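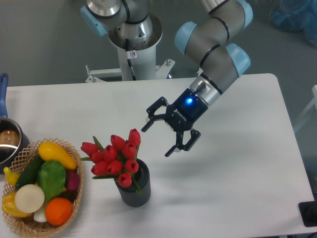
Red tulips in the ribbed vase, basket of produce to the left.

8th December

I have been working on a fixed layout for the white table, and the arrangement has settled enough to write down. The three items are the vase, the wicker basket and a stainless steel saucepan. The pan goes at the left edge and holds one brown rounded piece. The layout only has to survive daily use until March, when the table moves.

The vase was the easy part. It is the Nallance cylinder in dark gray, with vertical ribs. I had a smooth glass one before it and the stems were always visible, including the wire ends and the plastic seam down each one. An opaque vase removes that problem. The ribs also hide fingerprints, so it gets wiped when the table gets wiped and at no other time.

The tulips are artificial. I tried real ones last spring and they kept growing after cutting, as tulips do, and bent toward the window within two days. The artificial stems have a wire core and hold whatever angle they are given. They come in a Konano box, folded flat, and need some work before they look like anything:

Straighten each stem first, working from the cut end up.
Open the leaves by hand. They are pressed flat in the box and will not open by themselves.
Set the tallest stem, then bring the others in against it.
Bend the outer stems slightly below the rim.

I keep the bunch tight. Spread out, the heads show gaps and the green plastic between them gets more attention than the red. One stem leaning out to the left is enough to break up the outline. My first version had every head at the same height and looked like a brush.

Chantelle Moodley suggested filling the bottom of the vase so the stems would stop rotating. I used 500 grams of dry rice in a freezer bag, pushed the stem ends down around it, and they have stayed put. Gravel would be heavier but it scratches the inside on the way out. 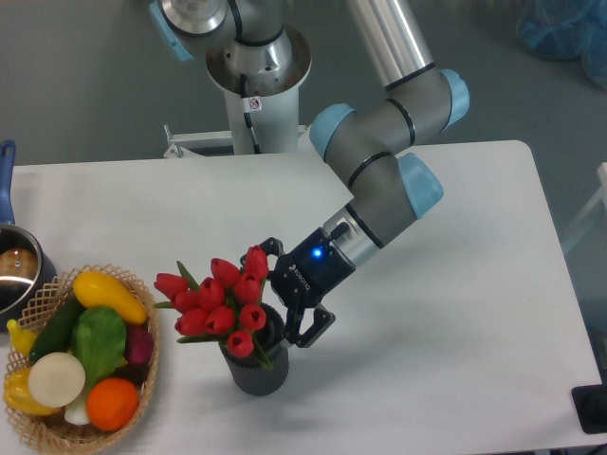
The basket took longer. It is a shallow one with an open rim, and anything round will roll to the lowest point unless something long is put in to stop it. The squash does this job. It goes in on the diagonal, with the cucumber below it, and the lettuce fills the middle. The onion sits against the right rim, where the weave stops it moving. All of it is artificial as well, so weight is no help and everything depends on how the pieces lock together.

Color was a smaller issue than I expected. The yellow and the green read clearly against white, and the purple-red of the onion is far enough from the tulip red that the two do not compete. I had a tomato in there for a while. It was too close to the flowers and it has gone back in the Cele tin with the spare pieces.

Dust is the remaining problem. The heads can be done with a soft brush, but the lettuce collects it in the folds and has to be rinsed under the tap and left upside down on a towel. The wicker gets the narrow vacuum nozzle on low. I have ordered a smaller brush from Bratden for the inside of the latticed rim and will add a note when I have used it.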